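Jumdale Hall News – what's on and what's not

Quick one this month as I'm typing between school pickup and the Jurkow bus. Sorry if I've missed anyone, yell and it'll go in the next one.

Kitchen first. The new urn is in. It's the big one, takes 35 minutes to come to the boil so whoever opens up needs to flick it on BEFORE putting out chairs. The old one has gone to Gavingate for the cricket club. Tea towels – we're down to eight. If you took a bundle home to wash after the harvest lunch, could they find there way back please. No names.

Harvest lunch raised $441 after the butcher was paid. Good result considering the rain and the clash with the Vallejo markets. Flor Betancur's lemon slice went before the mains were even cleared. Recipe is on the noticeboard, left hand side, under the bin calendar. She says don't skimp on the rind.

Roof. Still leaking over the stage, a bit less than it was. Benito Llorente got up there and reckons it's the flashing and not the sheets, so cheaper than we feared. Quote coming. Until then please keep the piano pushed back against the side wall and leave the bucket where it is, even if it looks empty.

Bookings are getting tight through April. Tuesday-type regulars are all carrying on at their usual times but the small room is now full most evenings. If you want a birthday or a wake or anything with a bond, ring Gobnait Hennessy, not me. I don't have the book. Hire rates unchanged, still cheaper for locals, and you still have to mop.
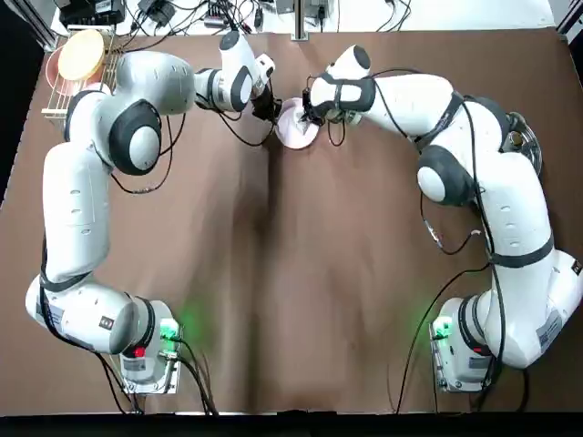 Two arms, one small plate.

Dance is back on Sunday, 2 pm start, finish when the band's had enough. Mathis Leclerc on accordian, his cousin on fiddle if the car's fixed. Bring a plate to share. Flat shoes please, the floor was only redone last winter and we're still paying it off. Beginners welcome, Iñaki Salcedo will walk you through the basics in the first half hour and he's very patient, he taught my husband.

Library swap shelf – full. Completely full. Please take two before you leave one. We have enough cookbooks and more than enough tax guides. Kids' chapter books and large print are what people ask for, also jigsaws with all the pieces (check first!!).

Car park. The pothole by the gate has been filled again. Go slow anyway. And please don't park across the neighbours' driveway on dance days, they've been very good about it but they do need to get the horse float out.

Membership is due. 58 households paid up so far, thanks to all of you. Same price as last year, cash in an envelope with your name on it, or bank transfer with your surname as the reference. We had three come through last month that just said "hall". Lovely, but who are you?

Lost property: one green umbrella, a child's gumboot (left), reading glasses in a tartan case, half a set of salad servers. All in the box under the sink. Goes to the op shop at the end of the month.

Items for the next newsletter to me by the usual time, handwritten is fine if I can read it.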